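お掃除ロボットではない家事ロボットと暮らす準備 Livisを試して覚えた台所と居間のコツ

更新:8月
カテゴリー:台所/片づけ/道具のレビュー

Pinelの家事ロボット「Livis」の貸し出しサービスを使って、4週間になりました。料金は月3000円で、これは練習室(画面の中の部屋でロボットの動きを試すソフト)と、週に一度の本体の訪問を合わせた値段です。追加の訪問は一回1000円です。私は追加を二回お願いしました。

この記事は、機械の性能を細かく比べる記事ではありません。私は機械の専門家ではなく、家の中の小さい工夫を書いている者です。日本語は大人になってから習いましたから、言い方が少しかたいところがあると思います。どうぞゆっくり読んでください。

書きたいのは、ロボットに物を取ってもらったり、置いてもらったりするために、家の側をどう整えるかということです。整えた後、私自身も台所で動きやすくなりました。Livisを借りる予定がない方にも、使える部分があるはずです。

スプレーボトルの置き方

最初に頼んだ仕事は、掃除用のスプレーを棚から取って、テーブルまで持ってくることでした。簡単そうですが、初めの日はうまくいきませんでした。私の家ではスプレーボトルを五本くらい、かごに詰めて置いていました。Livisの手は二本の平らな指で物をはさむ形です。隣のボトルとの間に指が入るすき間がないと、はさむことができません。

次のようにしました。

ボトルをかごから出して、棚に直接立てる。
ボトルとボトルの間は、自分の手を開いて横から入れられるだけ空ける。
引き金の向きを全部そろえる。私は右向きにしました。
中身が少なくなったボトルは手前に置かない。軽いボトルは指が触れただけで倒れます。

引き金の向きをそろえるのは、人間にもいいことです。私は朝、まだ眠いときに台所を拭きますが、手をのばせばいつも同じ向きで握れます。かごは洗って、玉ねぎを入れるために使っています。

ボトルの胴がぬれているとすべりますから、棚に戻す前に一度拭きます。ラベルがはがれかけているボトルは、ラベルを全部取ってしまって、ふたの近くに油性ペンで中身を書きました。のりが残ったときは、食用油を少し紙につけてしばらく当てておくと取れます。その後で食器用の洗剤で油を落とします。洗剤の種類によって容器を変えている方は、中身を別の容器に移さないでください。特に塩素の漂白剤は、買ったときの容器のまま使うのが安全です。

台の高さと奥行き

説明書には、物を受け渡しする台の高さについて長い説明がありますが、私の家の調理台は91センチで、そのままで問題がありませんでした。問題があったのは奥行きのほうです。奥の壁にぴったりつけて置いた物は、ロボットの手首が壁に近づきすぎて、取るのをやめてしまいます。やめるときは小さい音が鳴って、腕がゆっくり戻ります。

奥に置く癖がある方は、壁の前に細い木の棒を一本置いてみてください。私はLodwoodの端材のセットから、まっすぐなものを選びました。両面テープで軽くとめるだけです。この棒があると、瓶も缶も棒のところで止まって、壁につきません。棒の後ろにほこりがたまりますから、月に一度外して拭きます。両面テープは台の材料を傷めることがあるので、見えない場所で先に試してください。

背の高い物は端に、低い物は真ん中に置きます。反対にすると、低い物を取るときに腕が高い物の上を通ります。これも、自分の袖をひっかけないための昔からのやり方と同じだと思います。

練習室で先に試す

Livisの良いところは、本体が来る前に練習室で試せることです。部屋の形と家具を選んで、物を置いて、ロボットの腕を動かします。本当の部屋と全部同じにはなりませんが、どの高さに置くと見えにくいか、どちらの腕が届きやすいかはだいたい分かります。

手首の近くからの視点と、頭からの視点に切りかえることができます。私は初め、頭からの視点だけで見ていました。部屋全体は分かりますが、指と物の距離は分かりにくいです。手首の視点に変えると、指のあいだに物が入っているかどうかがはっきりします。物をつかむ前に、必ず一度切りかえるのをおすすめします。

頭からの視点では、部屋がとても斜めに見えることもあります。目が疲れる方は、短い時間で休みながら使ってください。
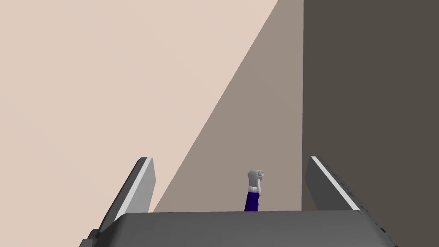
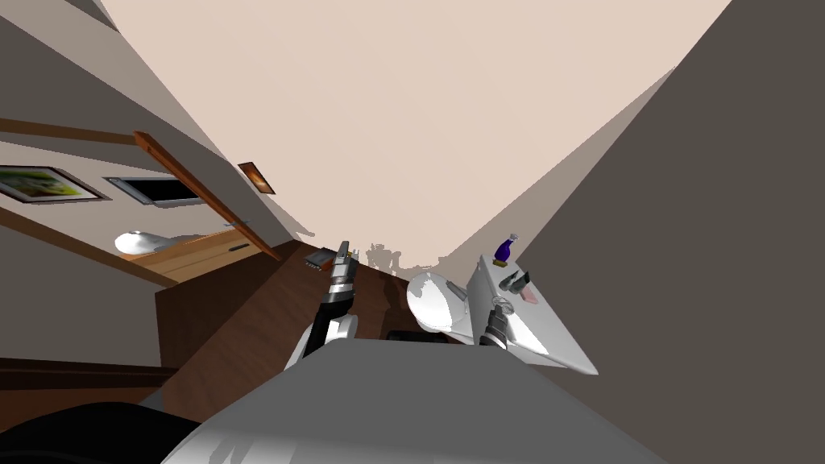

練習室の画面より。1枚目は手元の視点、指の向こうに立つ青い胴のスプレーボトルらしい物。2枚目は頭の視点、右の白い板の上に小さな紫のボトル。

小さい物を板の上に集める

練習室で何度も試して、小さい物は広い平らな面にばらばらに置くより、範囲を決めて置くほうがよいと分かりました。家では、白いまな板の古いものを「受け渡しの板」にしました。調味料の小瓶、薬のケース、消しゴムのような小さい物は、この板の上にだけ置きます。

板の色は、上に置く物と違う色がいいです。白い板に白いふただけのような物を置くと、私の目でも探しにくいです。ガラスの透明な小瓶には、首のところに色のついた輪ゴムをかけました。輪ゴムは古くなると切れてくっつきますから、季節ごとに新しくします。

板がすべるときは、下にぬらしてよくしぼったふきんを敷きます。これは包丁を使うときのまな板と同じ方法です。乾いてくるとまたすべります。長い時間置いておく板なら、Csonkaのすべり止めシートのようなものを切って敷くほうが楽です。私は引き出しの中に敷いていた残りを使いました。シートは洗剤をつけて手で洗って、陰で干します。日に当てると固くなりました。

ランプと丸い物

丸くてつるつるした物は、ロボットにも人にも難しいです。私の家の居間には、丸い陶器の花びんと、かさの丸い照明があります。Livisには両方とも「さわらない物」として登録しました。登録はアプリの中の部屋の図で、その物のまわりに線をかくだけです。

登録するだけでは心配でしたから、置く場所も変えました。花びんは通り道から離れた棚の奥へ移して、底に薄いフェルトを貼りました。照明はコードを家具の後ろに通して、床に見えるコードがないようにしました。コードをまとめるときは、強く曲げたり、束ねたまま使ったりしないように気をつけてください。熱を持つことがあります。

丸いかさのほこりは、使い古した綿の靴下を手にはめて拭くと、すみまで届きます。電気を消して、冷めてから拭きます。上から下へ拭いて、最後に台のまわりを拭きます。

床に物を置かない練習

床の上に平らな小さい物があると、Livisは近くで止まることがあります。雑誌、タブレット、子どもの薄い絵本などです。人間はまたいで歩くので、床に置いたことを忘れます。私は夜9時に、居間の入り口から部屋を一度見るようにしました。立って見るだけでなく、しゃがんで低いところから見ると、家具の下に入った物も見つかります。

入り口に浅い箱を一つ置いて、見つけた物は全部そこに入れます。箱の中を片づけるのは次の朝でかまいません。箱がいっぱいになったら、そのときは先に箱を空けます。深い箱にすると下の物が分からなくなりますから、浅い箱がいいです。

木の床は、拭いた後に水が残らないようにします。私は固くしぼった布で拭いて、すぐ乾いた布で追いかけるように拭きます。ワックスをかけた日は、Livisの訪問を入れませんでした。説明書にも、床が完全に乾いてから動かすように書いてあります。

引き出しと扉の取っ手

Livisには引き出しを開ける仕事もあります。私の家の台所では、取っ手が細い引き出しは開けられて、くぼみに指をかける形の引き出しは開けられませんでした。取っ手を全部かえるのはお金がかかります。よく使う引き出し一つだけに、布の輪をつけました。幅の広い綿のテープを輪にして、引き出しの内側にねじでとめます。指が一本入るくらい大きい輪にします。

小さい子どもがいる家では、この輪は子どもにも開けやすくなります。包丁や洗剤の引き出しには絶対につけないでください。

すべりが悪い引き出しは、中身を出して、レールのごみを古い歯ブラシで取ります。木のレールには、ろうそくをこすりつけるとよく動きます。金属のレールにはろうを使わないで、乾いた布で拭くだけにします。

訪問の前にすること

私が紙に書いて冷蔵庫に貼っている順番です。

受け渡しの板を空にして、拭く。
スプレーボトルの間を空けて、引き金の向きを見る。
床の小さい物を浅い箱に入れる。
カーテンを半分閉める。
さわらない物の登録を確認する。
猫を寝室に入れて、水を置く。

カーテンのことは、二回目の訪問の後に書きました。西の窓から強い光が入っていたとき、光っている瓶を取るのに時間がかかったからです。半分閉めたら、早くなりました。光のせいだったかどうか、私にははっきり言えません。

料金と、満足していないところ

月3000円は、練習室をよく使う人には高くないと思います。本体の訪問だけが目的の人には、週に一度は少ないかもしれません。追加の1000円は、訪問の時間が同じ長さなら安いですが、追加の訪問は短くて、台所だけで終わりました。申し込みのページにはこのことがもっと大きい字で書いてあるべきです。

日本語の画面の言葉も、ところどころ分かりにくいです。「把持解除」というボタンがあって、私は辞書をひきました。「はなす」でいいと思います。Pinelに問い合わせたら、返事は翌日に来て、ていねいでした。画面の言葉はまだ同じです。

練習室では、物を置く場所の保存が一つしかできません。台所の配置を試した後に居間を試すと、台所の配置が消えます。私はノートに絵をかいて残しています。

ぬれた物、熱い物、火のそばの仕事は頼めません。食器を洗った後の片づけを期待している方は、先に全部乾かす必要があります。私は洗った食器を夕方まで置いて、それから棚に戻してもらいました。自分でしたほうが早い日もあります。

もう1か月続けます。次は洗濯物をたたむ前の、シャツと靴下を分けるところを試して、同じカテゴリーに書く予定です。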